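Caring for Stone Worktops in Shared Kitchens
Guidance for residents, Vuvovstead Housing Office

This page explains how to clean and maintain the worktops fitted in the shared kitchens at Vuvovstead. It applies to all kitchens in the Ristitz and Trunard buildings. Residents of Bragança House have timber worktops and should follow the separate guidance for that building.

Before you begin

You will need two soft cloths, a mild washing-up liquid with no lemon or vinegar in it, and a bowl that holds at least 500 ml of warm water. Please do not use scouring pads, bleach or limescale remover on any stone surface. Acid leaves dull marks that cannot be wiped away and must be polished out by a contractor.

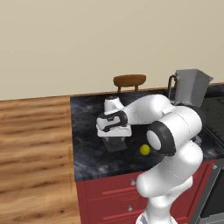
Daily cleaning

1. Lift items off the worktop. Do not drag pans or appliances across the stone, as grit beneath them may scratch it.

2. Brush away crumbs with a dry cloth.

3. Add a few drops of washing-up liquid to the water, wring out the cloth well and wipe the surface from back to front. Pay attention to the joint beside the sink, where water tends to collect.

4. Rinse the cloth and wipe again with clean water. Soap left behind will build up into a grey film, most noticeable on dark stone.

5. Dry the surface fully with the second cloth. 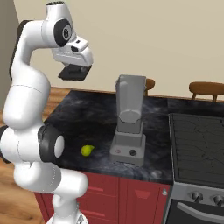
Removing stains

Oil and grease: mix 3 tablespoons of bicarbonate of soda with enough water to make a thick paste. Spread it over the stain, cover it with cling film and leave it overnight. Lift the paste off with a plastic spatula and rinse. A second treatment may be needed.

Tea, coffee and wine: blot the spill at once - do not rub - and then clean as described under daily cleaning.

Checking the seal

The stone is resealed every 6 months, in February and August. Between visits, residents may test the seal by placing a spoonful of water on the surface and leaving it for 90 seconds. If the stone darkens beneath the water, the seal has worn and should be reported to Iolanda Quintana at the Housing Office. Residents should not apply sealant themselves.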